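Notebook, parcel handling, January
Shelf station, second bench room
Entry: W. Iturra. Comments from Aldana and Santino worked in where marked.

Goal for this block: find out whether cutting the demonstrations by hand contact does better than cutting them by fixed length. Same policy, same training budget, only the segmentation changes. Ursina wants a yes or no before we collect anything else at the Painemal site.

State of the data this morning. The head camera set is at 1,424 usable clips after the January cleanup. We dropped 453 from the raw pool, mostly because one or both hands were out of view during the part we care about. A few were dropped because the person talked to someone and turned away halfway through. I kept the dropped list in the shared folder under "rejects_hands" in case anyone wants to argue for a clip. Angelica already argued for two and got one back.

Tasks in the set: turn parcel, align label, press down flap, peel sticker, slide parcel to the back of the shelf. Peel sticker is the thin one and also the one that keeps failing, so most of today went there.

Segmentation as run:
Fixed: windows of 30 steps, half overlap, task name copied to every window.
Contact: start a segment when fingertip speed falls under threshold near an object, end it when both hands move clear. Task name only on the segment that holds the contact. Approach and retreat get their own generic tags.

The contact rule needed two changes. First version ended a segment any time one hand lifted, and that broke up almost every peel, where the right hand lets go and comes back for a better grip while the left stays on the mailer. Changed it to both hands clear. Second, the speed threshold was set on boxes. Mailers shift under the fingers, so the hand never gets as slow as it does on something rigid. Raised the threshold for soft parcels only. I don't like having a parcel type switch in there but it will do for this comparison. 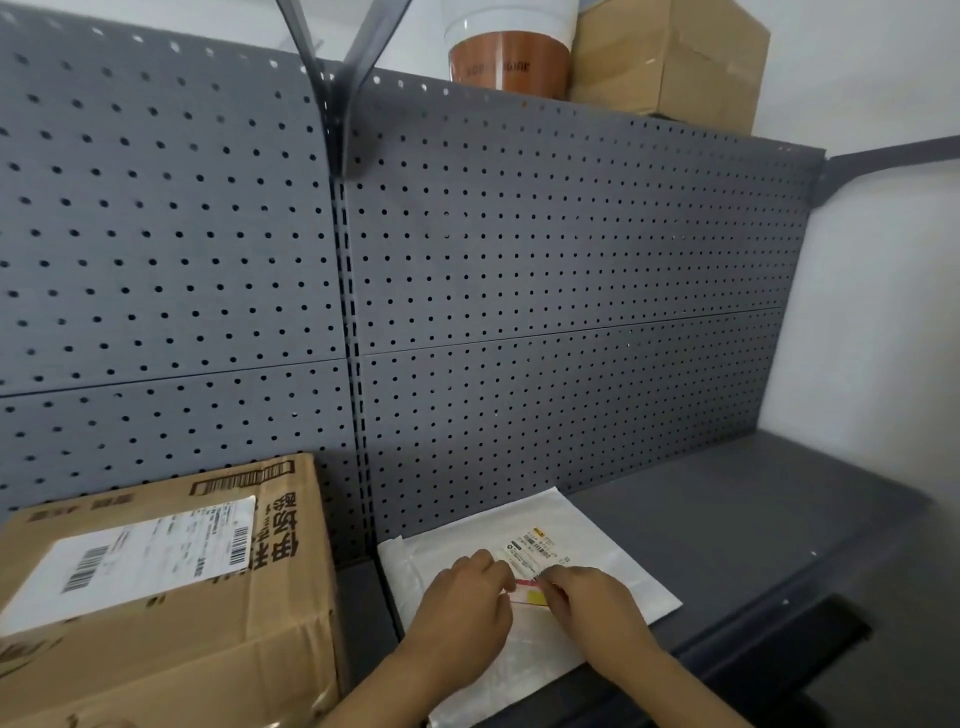
Hand tracking holds up on most of the peel clips until the fingertips pinch together. At that point the thumb and index estimates swap or jump, sometimes for a few steps, sometimes until the hand opens again. Santino tried smoothing over the gap. It takes the jumps out but also moves the pinch point away from the label, far enough to put the target on bare mailer. We turned smoothing off for anything tagged peel and masked the bad steps out of the loss.

Training: both versions to 2,000 updates on the Bosulari machine, same seed, same held-out clips. Started the fixed run before lunch and the contact run right behind it. The contact run stopped once with a loader error — an empty segment, start and end on the same step. Added a minimum length check and restarted from zero so the two stay comparable.

Results on held-out clips, fingertip position error, described loosely until Aldana redoes the plots:
Turn parcel: no difference I would defend.
Align label: contact slightly better.
Press down flap: no difference.
Slide to back: fixed slightly better. I think the contact version loses the end of the slide when the hands come off early.
Peel sticker: contact clearly better. The fixed version reaches the label and then hovers. The contact version closes on the sticker edge in most clips.

Aldana's comment: the peel gain may come from the masking and have little to do with the segmentation, given that bad steps make up a bigger share of the fixed windows. Fair point. We need a fixed run with the same share masked before anyone writes this up. She will set it up tonight with the Pasness config so it can go straight on the queue.

Santino's comment: held-out peel clips are nearly all from two people. Check per person before trusting the average.

Answer for Ursina as of now: yes for peel, probably yes for align, no case for the rest. She asked whether that is enough to change the default. I said wait for the masked run.

To do
— Masked fixed run (Aldana)
— Per-person breakdown on peel (Santino)
— Extend segment end on slides, try a short tail after release (me)
— More peel clips on soft parcels, different people, label on the far side as well as the near side (Angelica to schedule)
— Ask Brisdale for the second hand model and compare on pinches only
— Move the threshold values out of the script and into the config. I changed them by hand twice today and forgot to write down the first value.

Left the contact checkpoint in the usual place, name ends in "bothclear". The one ending in "onelift" is the broken rule, don't use it.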